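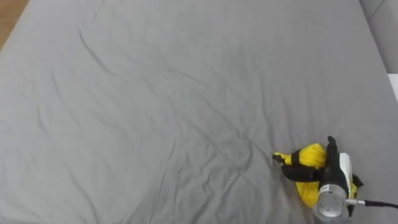

Greifervergleich am Bett, Teil 3: Die Fingerhand

Von Haris Omerović, 15. März

Im Prospekt kann die Brindar alles. Sie hebt Eier, dreht Schraubdeckel und faltet Handtücher, und im Video dazu läuft Klaviermusik. Wir haben sie trotzdem bestellt, weil der einfache Zweibackengreifer von Zalov bei Textilien ziemlich alt aussah und weil im Forum mehrfach zu lesen war, mit einer Fingerhand erledige sich das Thema. Ich habe da meine Zweifel. Getestet wurde am bezogenen Bett, denn auf einer harten Tischplatte sieht fast jeder Greifer gut aus. Ein Spannbettlaken auf einer Matratze gibt nach, wirft Falten und lässt sich versehentlich mitgreifen. Genau das passiert zu Hause, und genau das fehlt in den Videos.

Aufgabe war immer dieselbe: Tuch vom Laken aufnehmen, anheben, kurz halten, an anderer Stelle ablegen. 38 Versuche mit der Brindar, ebenso viele mit dem Zalov. Beide liefen über den Dillia-Controller mit dem mitgelieferten Profil, ohne dass wir an den Kräften gedreht haben. Wer feinjustiert, bekommt sicher bessere Werte. Wer eine fertige Lösung kauft, will aber vielleicht gar nicht feinjustieren.

Bildnotizen

1 - Das gelbe Tuch auf grauem Laken. Gelb auf Grau ist für die Kamera der leichteste Fall, das sollte man beim Lesen der Ergebnisse im Kopf behalten. Grau auf Grau steht noch aus.

2 - Griff von oben mit der Brindar. Ein langer Finger drückt auf den Stoff, ein anderer steht nach oben und trägt in dieser Haltung wenig bei. Im Datenblatt heißt so etwas "adaptive Umschließung". Ich würde es vorsichtiger formulieren.

3 - Das Kabel am Handgelenk. Es geht seitlich weg und liegt auf Höhe der Matratze, also dort, wo auch gegriffen wird. Bei großen Drehungen mussten wir die Bahn umplanen, damit es nicht unter die Hand gerät. Der Zalov hat die Leitung innen, Punkt für den Zalov.

4 - Falten im Laken. Die Kraftregelung unterscheidet nicht zwischen Tuch und Unterlage. In 6 Versuchen hatte die Brindar beides zwischen den Fingern und meldete jedes Mal einen sicheren Griff. Beim Zalov kam das noch häufiger vor, nämlich in 18 Versuchen. Ein klarer Vorsprung also, wenn auch nicht der, den das Video verspricht.

5 - Zusammengeknüllt ist nicht gefaltet. Die Hand hält den Stoff als Bündel, und das kann sie gut. Daraus folgt für das Falten erst einmal gar nichts. Für das Falten müsste sie eine Ecke finden und einzeln fassen, und dafür gibt es im Profil von Dillia bisher keinen Eintrag. Auf Nachfrage hieß es im Januar, man arbeite daran.

6 - Ablegen. Der unscheinbare Teil, bei dem ich am meisten geflucht habe. Die Finger öffnen nacheinander, und manchmal bleibt der Stoff hängen, während der Arm schon zurückfährt. Eine kurze Pause vor der Rückfahrt hilft, kostet aber Taktzeit. Wer das eilig programmiert, schleift das Tuch quer übers Bett.

Zwischenstand

Für weiche, lose Sachen ist die Brindar der bessere Greifer. Ob sie den Aufpreis wert ist, kann ich nach dieser Runde nicht sagen, und ich misstraue jedem, der es nach einem Nachmittag kann. Wäsche vom Bett einsammeln: ja, mit Aufsicht. Wäsche machen: nein.

Was mich stört, ist weniger die Hand als die Statusmeldung. Ein Greifer, der danebengreift, ist normal. Ein Greifer, der danebengreift und "Objekt gesichert" meldet, bringt jede Ablaufsteuerung durcheinander. Bei Milošević, wo wir beide Geräte gekauft haben, kannte man das Verhalten angeblich nicht. Die Protokolle liegen dort inzwischen vor, eine Antwort steht aus.

Häufige Rückfrage zu Teil 2: Nein, wir haben keine Gummikappen auf die Backen des Zalov gesetzt. Mit Kappen wäre er vermutlich besser gewesen, dann hätten wir aber auch an der Brindar basteln müssen, und am Ende vergleicht man zwei Bastelarbeiten.

Als Nächstes kommt das graue Tuch dran, danach ein Frotteehandtuch, das deutlich schwerer ist. Vorschläge für gemeinere Stoffe nehme ich gern entgegen - Seide hat schon jemand genannt, und davor graut es mir ein wenig. Die Rohdaten zu beiden Greifern schicke ich auf Anfrage per Mail, unsortiert und mit allen Fehlversuchen.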